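Ornum, cellule 2. Avant de toucher au vrai robot, chez Collel, on règle tout en simulation. Boîte grise, sol nu, lumière douce. Pas de décor, ça rame moins.

Le point pénible – la pièce à tête large. La pince vient par le dessus, il faut recaler l'approche à chaque changement de mors. Depuis avril, 1 116 essais virtuels, dont 645 rien que pour la hauteur de prise. Long. Mais moins cher qu'un poignet tordu. 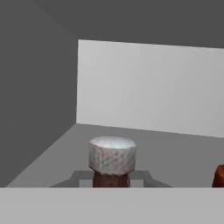
La pièce à tête claire et tige brun-rouge, dans la cellule simulée.

Ensuite seulement, la vraie machine. Zéro des axes, serrage des mors, contrôle du jeu – deux heures si tout va bien. Les paramètres sont recopié à la main dans l'armoire Heydari, et c'est souvent là que ça coince. Une virgule, un signe, et on repart pour un tour.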